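Última revisión: 2025-07-31. Responsable del contenido: Esperanza Sotomayor, servicio técnico de Skuvilow.

# Preguntas frecuentes sobre limpieza y mantenimiento de tapizados de terciopelo

## Alcance

**¿A qué tejidos se aplican estas indicaciones?**

Al terciopelo de poliéster, al de algodón y a las mezclas de ambos. El terciopelo de seda y el de viscosa quedan excluidos: la viscosa pierde resistencia en húmedo y el pelo no recupera su posición. Consulte la etiqueta de composición antes de aplicar cualquier producto.

**¿Qué significan las letras de la etiqueta de limpieza?**

- **W**: admite limpiadores en base acuosa.
- **S**: solo disolvente, sin agua.
- **WS**: admite ambos métodos.
- **X**: solo aspirado o cepillado en seco.

Si la etiqueta falta, trate la pieza como código X hasta identificar el tejido.

## Mantenimiento periódico

**¿Con qué frecuencia hay que aspirar?**

Una vez por semana en asientos de uso diario. Utilice la boquilla plana para tapicería a potencia baja. El cepillo giratorio arranca fibra y deja surcos en el pelo.

**¿En qué sentido se cepilla?**

A favor del pelo, con cepillo de cerda blanda. Para determinar el sentido, pase la palma de la mano: el lado que ofrece menos resistencia y se ve más claro es el correcto. En respaldos curvos con pliegues, el cepillado se hace siguiendo el pliegue, de arriba abajo, y el fondo se aspira con la boquilla estrecha.

**¿Los cambios de tono son manchas?**

Normalmente no. El terciopelo refleja la luz de forma distinta según la inclinación del pelo. Si la zona cambia de tono al pasar la mano, se trata de sombreado. Si no cambia, es suciedad o desgaste.

**¿Pueden desteñir los cojines sobre el asiento?**

Sí, sobre todo los de algodón teñido en tonos intensos. La transferencia también se produce en sentido inverso, de un terciopelo oscuro a una funda clara. Haga la prueba de frotado con un paño blanco húmedo en una zona oculta del cojín y, si la etiqueta lo permite, también del asiento. Si el paño sale limpio en los dos casos, el riesgo es bajo.

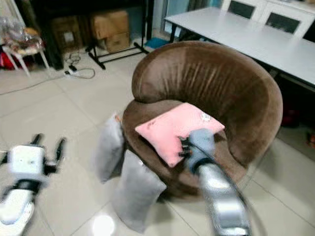 Butaca redondeada de terciopelo marrón, con cojín rosa en el asiento y dos cojines gris claro apoyados en la parte delantera.

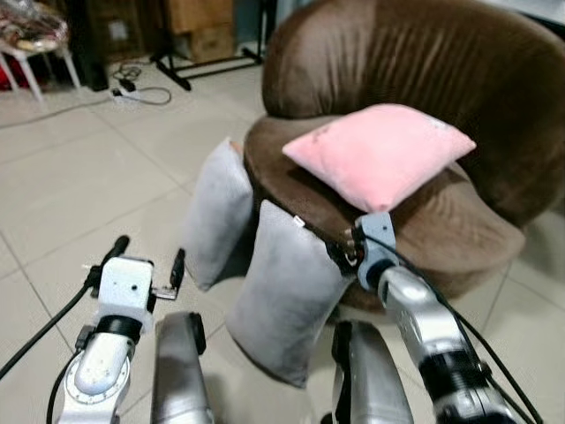
**¿Cómo se eliminan las marcas de presión?**

Con vapor vertical, a una distancia mínima de 5 cm y sin contacto, siempre que la etiqueta indique W o WS. Después se levanta el pelo con el cepillo y se deja secar. No se siente en la pieza durante las tres horas siguientes. En tejidos con código S o X, limítese al cepillado en seco – el vapor deja cerco.

## Manchas

**¿Qué hago ante un derrame reciente?**

1. Absorba con papel blanco sin estampar, por presión y sin frotar.
2. Trabaje desde el borde hacia el centro.
3. En código W o WS, aplique espuma Anska con esponja apenas humedecida.
4. Retire el residuo con un paño limpio.
5. Cepille cuando el tejido esté seco al tacto.

**¿Y si la mancha es de grasa?**

Cubra con talco o almidón de maíz, deje actuar y aspire. Repita si es necesario. El agua caliente extiende la grasa y no debe emplearse.

**¿Se puede usar secador?**

Solo con aire frío. El poliéster se deforma con el calor concentrado y el daño no es reversible.

## Fundas de cojín

**¿A qué temperatura se lavan?**

Las fundas Catico, 100 % algodón, se lavan del revés a un máximo de 30 °C, con la cremallera cerrada. No admiten secadora. El relleno no se lava en máquina salvo indicación expresa en la etiqueta.

**¿Por qué la funda queda holgada con el uso?**

El relleno de fibra pierde volumen. Puede sustituirse por uno de la talla inmediatamente superior – un relleno de 50 × 50 cm en una funda de 45 × 45 cm deja las esquinas llenas.

## Garantía y servicio

**¿Qué cubre la garantía del tapizado?**

Costuras abiertas, rotura de la base textil y pérdida de pelo no debida a abrasión. La duración es de 3 años en la serie Eberhard. No cubre sombreado, marcas de presión, decoloración por luz solar ni daños por productos no indicados en la etiqueta.

**¿Cuánto cuesta la limpieza a domicilio?**

La tarifa es de 89 € por butaca, desplazamiento incluido. Los sofás se presupuestan por separado.

**¿Cómo se tramita una reclamación?**

Por escrito, a la atención de Marlies Marti, departamento de posventa. Adjunte factura, número de serie (etiqueta grapada bajo el asiento) y fotografías de la zona afectada con luz natural. No aplique ningún producto mientras el expediente esté abierto.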